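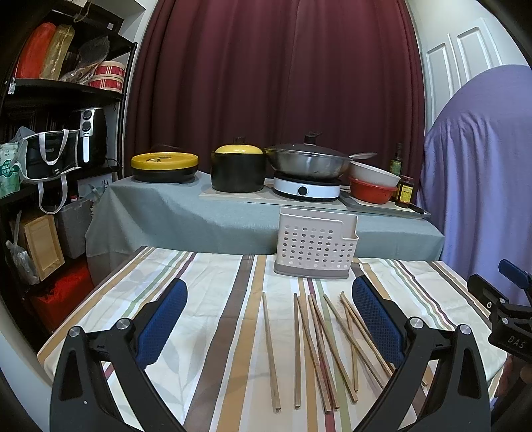
Issue 43, page 12

Gromby hand-held gripper kit
Reviewed on a home build, with the Zavala finger pads

The Gromby comes as a flat box of black parts, a bag of screws and a folded sheet of instructions. You put it together yourself. I bought mine in June as the front end of a home project, the plan being to collect enough demonstrations by hand to train a cheap arm to tidy up a kitchen table. The arm is still in pieces. The gripper has been in use most evenings, so that is what I am reviewing.

Assembly took me 43 minutes on the second try. The first try took a whole evening, as step 8 shows the linkage from behind and does not say so. If the fingers close unevenly, you have it the wrong way round. The screws are good quality and the holes line up. I needed a smaller hex key than the one supplied.

The fingers are stiff and do not twist when you squeeze hard. The pads are blue with a mesh texture, and they matter more than anything else in the kit. Gromby's own pads are smooth and I took them off after a day. The Zavala ones cost extra and fit the same holes.

Chopsticks are my standard test. They are thin, they roll, and they lie across each other at awkward angles. I put nine wooden ones on the table with a perforated utensil holder behind them, and the job is to pick them up one at a time and stand them in the holder. With the smooth pads I dropped a stick on most runs. With the mesh pads I can usually get through the lot. A stick lying by itself is easy. Two crossed sticks often come up together, and no pad I have tried cures that.

A patterned tablecloth did not bother the tracking in the Kament software, which I had been warned about on the Rasar forum. I have logged 344 runs so far, on striped cloth and plain, and lost very few of them.

Weight is the main complaint. After 12 runs my wrist wants a rest, and the handle has a hard ridge just where the thumb sits. I wrapped mine in bicycle tape. The fingers are also bulky for close work — reaching for one stick, it is easy to nudge the next one along.

Spare parts are sold singly, and a replacement finger arrived in 8 days.

Worth buying if you are happy to build it yourself and budget for the better pads from the start. Anyone with small hands should try to hold one first.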